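Plelemer
Imprimer | Envoyer par e-mail

Je relis en ce moment la saga d'Egill, dans la vieille traduction que Senyo Quansah m'a prêtée. Quelques notes au fil de la lecture.

Le premier tiers ne parle presque pas d'Egill. On suit son grand-père, puis son oncle Thorolf, brouillé avec le roi Harald.
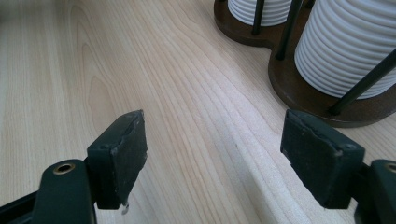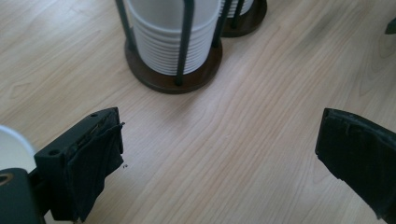 La généalogie décourage beaucoup de lecteurs. J'ai recopié les noms sur une feuille, ça suffit pour tenir plus de 100 pages.

Egill tue un autre garçon à l'âge de six ou sept ans, après un jeu de balle. Sa mère y voit l'étoffe d'un viking — le père est moins enthousiaste.

Les strophes sont difficiles. Les notes expliquent les kenningar, mais il faut lire chaque poème 2 fois.

Le passage que je préfère reste la perte des fils. Egill s'enferme pour mourir, sa fille Thorgerd le fait changer d'avis et il compose un poème de deuil.

Esi Acheampong me conseille d'enchaîner avec celle des gens du Val-au-Saumon. Ce sera pour octobre.

© Plelemer — Contact — Haut de page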